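Mon roman en ligne, chapitre 41 et toujours pas de dragon

Bon, je vous avais promis des nouvelles de Clenulus, alors en voilà ! Pour celles et ceux qui débarquent : c'est le feuilleton de fantasy que je publie en ligne depuis l'hiver dernier, avec une apprentie cartographe coincée dans un royaume dont les routes changent de place toutes les nuits. Au départ je voulais écrire une histoire courte. Trois chapitres, un dragon, fin. Le dragon n'est toujours pas arrivé.

Le dernier chapitre a été lu 782 fois, et je ne m'en remets pas. Avant l'été, je plafonnais à une centaine de lectures, dont une bonne partie venait de moi qui relisais mes coquilles sur le téléphone. J'ai eu des commentaires adorables, et un autre très long (très, très long) qui m'explique que la traversée de Murnness ne tient pas debout, vu que mes personnages partent à pied le matin et dînent à Tranerham le soir. Il y a un col enneigé entre les deux. Je l'avais dessiné moi-même sur la carte. Voilà voilà.

Du coup j'ai repris tout le trajet. Maintenant ils mettent 3 jours, ils perdent la mule, et ça me donne une scène de bivouac que j'aime beaucoup plus que le dîner d'origine - la dispute sur la boussole tombe enfin au bon moment, quand tout le monde a froid et que personne n'a envie d'être gentil. 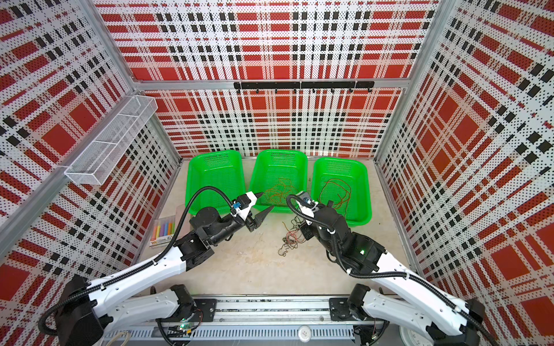

Le rythme, parlons-en

Je m'étais fixé 1000 mots par jour en septembre. J'ai tenu jusqu'au milieu du mois, et encore, en comptant les noms d'auberges et les bouts de chansons. Je suis redescendue à 900, ça paraît ridicule comme différence, mais dans ma tête ça change tout : à 900 je m'arrête contente, à 1000 je rajoute une description de forêt pour faire le compte. Et des forêts, il y en a déjà beaucoup trop.

J'écris surtout tôt, vers six heures, avec le café et le chat sur les notes. Le soir je corrige seulement, sinon je rêve de mes personnages et ils me font des reproches.

Et la suite ?

La deuxième partie se passe à Villalba, une ville portuaire où l'on paie les taxes en souvenirs. Oui, en vrais souvenirs, on vous enlève un après-midi d'enfance contre le droit d'amarrer. J'ai le début, j'ai la fin, et au milieu un énorme trou avec écrit « ils s'enfuient, trouver comment ». Si vous avez des idées de cachettes dans un entrepôt de sel, je prends !

Le prochain chapitre sera en ligne dès que j'aurai réglé cette histoire de mule. Vous êtes plusieurs à me demander si elle revient. Je réfléchis encore.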